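The night train to Zeltov leaves at 9:40, and by ten the dining car is already arguing about Berero. I should have known. I'd picked the slow way to the summit because I wanted to hear what people thought of the common border plan before the ministers told me what people thought of it, and boy, did I get my wish.

Quick recap, in case you've had better things to do. The plan would hand passport control between Berero and its neighbors to one shared agency, with its headquarters in Hutitz (where else?) and its own budget, uniforms and appeals court. The draft runs to 684 pages. I read it over 2 weekends and a lot of coffee, and I still can't tell you who gets to fire the director.

That bugs me more than anything else in it. I'm not one of those people who thinks every office in Hutitz is a plot against my breakfast. I like driving across a border without digging for my papers! But if an officer turns my cousin back at the bridge in Lahlou, I want to know whose door she knocks on, and I'd like that door to belong to somebody who has to win an election once in a while.

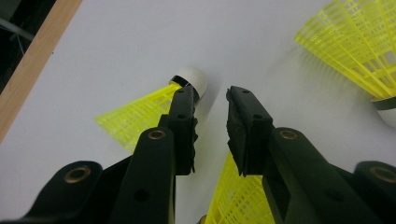 A reader in Lahlou wrote to tell me I was being romantic about elections. Her town has voted out three mayors over the bridge, she said, and the line of trucks is exactly as long as it was under the first one. She would take a faceless agency that opens at six in the morning over a friendly face that opens at nine.

Fair enough, and I've been chewing on it ever since. She lives with the thing and I just pass through it with a suitcase. Still, the appeals section gives you 72 hours to file, in writing, in an office most people on that bridge will never see — and I don't think a longer opening day makes up for that.

The government in Zeltov says it can all be fixed after the vote. Maybe so. They said the same about the fishing deal, and we're into the third round of fixes on that one, with the boats tied up since April. My own guess is the plan passes by a hair, everybody claims they won, and the director's chair gets filled over a long lunch.

We pulled in just before seven. The border check took forty minutes, and I had the wrong form.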